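Speaker notes: Where old files go
Evening talk, Sevbridge Library, downstairs room. Doors 6:30, start at 7.

Slide 1. Title
Wait for the people at the back to sit down. Say where the restrooms are. Questions at the end, but stop me if a word makes no sense.

Slide 2. The Jukdale box
Start with the box of slides from the Jukdale house sale. 400 slides, all from one family, no names on any of them. Most still look fine when you hold them to the window. Ask who has a box like this at home. Then ask who has an old laptop in a closet that won't turn on. Expect more hands for the second one.

The point to make: a slide can sit for decades and you can still see what's on it. A file needs a working machine, a program that opens it, and somebody who knows the password.

Slide 3. What people lose
Keep this short. Photos come first, then email, then tax papers and scanned letters. Phone photos are the biggest group now. People think the phone company has them. Sometimes a copy exists and sometimes it doesn't, and you only find out after the phone goes in the lake.

Tell the Hitomness story here. The choir there kept 19 years of concert recordings on one computer in the church office. The computer was replaced one summer and the old one went to recycling. They got three concerts back from members who had made their own CDs. Don't drag this out. Some of those people may be in the room.

Slide 4. What counts as a copy
Two files in two folders on the same computer is one copy. Say it twice.
A synced folder will also sync your mistakes. If you delete a photo on the phone, it may be gone from the tablet too. Check the trash folder first if that happens, and check it soon.

The rule I use: 3 copies, on two kinds of storage, with one in a different building. A sister's house is fine. A desk drawer at work is fine. The garage is the same building if it's attached.

(Drink some water. I went too fast here at Lam.)

Slide 5. Sorting before saving
People get stuck here and never get to the copying. Tell them to copy everything first, mess and all, and sort later. Storage costs less than a weekend.

When they do sort, work by year. Don't make a folder for each person, or the wedding photos end up in eleven places. Plain names: year, place, event. No slashes or question marks in file names.

My mother's folder was called NEW NEW PHOTOS USE THIS. There were 800 pictures in it and she could find any of them. So a system you'll keep using beats mine.

Slide 6. Storage, one kind at a time
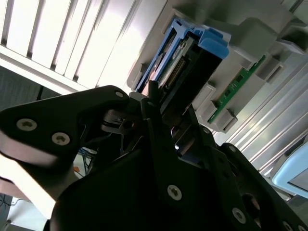
Photo: drive caddy with blue plastic frame. Supplied by the author.

Hard drives. Good for a lot of files at a fair price. They have a limited life even on a shelf. Plug a backup drive in at least twice a year, open a few files, and write the month on a piece of tape. Mine says April.

Flash drives. Handy for carrying things. Don't use one as the only copy of anything. They get lost in coats.

Discs. Some burned discs from years ago still read and some don't. If you have a stack, copy them this winter. The library has a disc reader you can borrow at the front desk.

Online storage. Fine as one of the copies. Write down which account it is and how it gets paid for. When a card expires, the warning goes to an email address you may not check.

Slide 7. Passing it on
One sheet of paper, kept with the will or the house papers. It says what there is, where it is, and who should get it. Leave the passwords off that sheet and say where they're kept.
Hold up the sample sheet. Copies are on the table by the door.

Slide 8. Questions
Likely ones: can a dead drive be read (sometimes, take it to a shop and don't keep turning it on), what to do with VHS tapes (handout, back page), is paper better (for letters, print the ones you care about).
Room has to be clear by 8:45. Turn off the projector at the wall.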